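Drimeo — rapport d'avancement au fonds Psarras
Période : de novembre à fin janvier
Rédigé à Pinau, le 27 janvier 2026

Madame, Monsieur,

Le précédent rapport s'achevait sur une promesse imprudente : le glossaire trilingue du patrimoine sonore de Pinau serait bouclé pour les fêtes. Les fêtes ont eu lieu.

1. Où en est la collecte

Nous disposons à ce jour de 1089 fiches, dont 368 relues par deux personnes et validées. Le reste attend une seconde lecture, à un rythme que la convention qualifiait d'« ambitieux » et que je qualifierais aujourd'hui de littéraire. Les enregistrements de l'ancienne filature sont intégralement transcrits. Ceux du port le sont aussi, à l'exception de deux bobines sur lesquelles on entend surtout le port.

La question des noms de cloches, que je croyais réglée, ne l'est pas. Trois paroisses revendiquent la même appellation pour trois cloches différentes, et chacune nous a fait parvenir un courrier pour expliquer que les deux autres se trompent. Nous publierons les trois, par ordre alphabétique de paroisse, ce qui mécontentera déjà quelqu'un.

2. Partenariat avec Mivholm

Jouko Kuusisto a passé quatre jours chez nous en novembre pour harmoniser les deux bases. Il est arrivé avec un schéma de métadonnées très élégant et il est reparti avec le nôtre, qui l'est moins mais qui contient déjà des données. Le champ « ambiance » a été supprimé d'un commun accord : nos annotateurs y écrivaient « bonne » ou « pluvieuse ».

Il reste à trancher la langue de référence. Mivholm souhaite l'anglais, nous le français, et le logiciel, livré sans consultation des parties, affiche ses messages d'erreur en néerlandais.

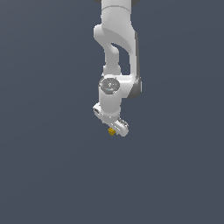
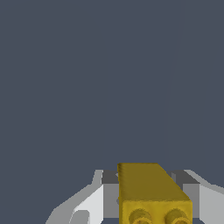

Deux images de synthèse sur fond gris-bleu.

3. Diffusion publique

L'après-midi d'écoute à la médiathèque a bien marché. Les habitués sont venus, et quelques lycéens aussi, qui ont réclamé deux fois la sirène de la filature et l'ont diffusée ensuite dans la cour de leur établissement. La proviseure m'a écrit. J'ai répondu que la transmission intergénérationnelle figurait parmi nos objectifs — page 4 de la convention.

Le livret d'accompagnement a été tiré à 200 exemplaires. Il comporte une coquille en couverture, que je vous laisse le plaisir de trouver. Une réimpression n'est pas prévue au budget et je ne la demande pas.

4. Dépenses

La ligne « déplacements » est respectée. La ligne « matériel » est dépassée de quelque 200 euros, à cause du lecteur de bandes, réparé une première fois par un spécialiste, puis une seconde fois par un autre spécialiste, consterné par le travail du premier. Les deux factures sont jointes. La seconde contient des commentaires.

La ligne « traduction » n'est presque pas entamée, faute d'accord sur le point 2. Je propose d'en reporter le solde sur le prochain semestre et d'y prélever le dépassement. Il me faudrait pour cela votre accord écrit, un simple courriel suffit.

5. Suite du calendrier

La relecture des fiches reprend lundi avec un binôme supplémentaire, formé la semaine dernière et encore souriant. Viendront ensuite l'arbitrage linguistique avec Mivholm, puis la mise en ligne d'une première version partielle, limitée à la filature et au port. Les cloches seront publiées en dernier.

Je n'avance pas de date pour le glossaire complet, par égard pour le rapport précédent. Les annexes suivent par courrier séparé, l'annexe B étant trop lourde pour votre messagerie.

La coordination de Drimeo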